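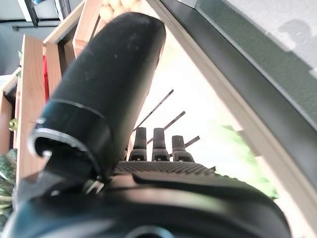 Padded black gripper finger, close up

Call for participants: the Kastville Question Wording Study

We're looking for people who live in or near Kastville to help us work out whether survey questions mean the same thing to the person answering them as they did to the person who wrote them. If you've ever been halfway through a questionnaire, read something like "How satisfied are you with your neighbourhood?" and wondered which bit of the neighbourhood they were after, then you're very much the sort of person we'd love to hear from.

The study is run by the survey methods group at Kemppainen, out of our office in Oltlow, and it follows on from a smaller round we did in Skalcombe. That one taught us a great deal about the word "usually", and we're still arguing over it at morning tea.

What's involved

You would come in for two visits. The first takes 45 minutes. We give you a short paper questionnaire covering everyday matters (shopping, getting to work, noise, who does the dishes) and then one of our interviewers sits down with you and asks what was going through your mind as you answered. There's no trick to it and there are no right answers, and if a question made you cross or made no sense at all, please say so, as that's gold to us!

The second visit is 14 days later and a good deal shorter, usually roughly half as long as the first. You'll fill in a questionnaire again, with some of the wording changed, and have a quick chat afterwards. Which version you get is decided by a random draw, so please don't be put out if your partner or neighbour gets a different one from yours. We'd also ask you not to compare notes until you've both finished, hard as that is in the same house.

Who can take part

Anyone aged 18 or over who can read everyday English comfortably. You don't need to have done a survey before, and if you've done dozens that's fine too. We'd be especially glad to hear from shift workers, people who have moved to the area recently, and anyone who normally throws our sort of letter straight in the recycling. Up to 4 people from the same household may sign up, provided each books separately.

Thank you payment and costs

You'll receive a gift card at the end of each visit, and we'll cover your bus fare or parking if you keep the ticket. Tea, coffee and biscuits are on us. Children are welcome to come along and draw at the next table.

Your answers

Your name is kept apart from your answers, and nothing we publish will identify you. You may skip any question, or stop altogether, and you'll still get the gift card for that visit.

How to sign up

Ring or drop in to the Oltlow office and ask for the wording study. Visits run through October, with evening times from 6 pm for those who work during the day. Please mention any access needs when you book and we'll organise a ground-floor room.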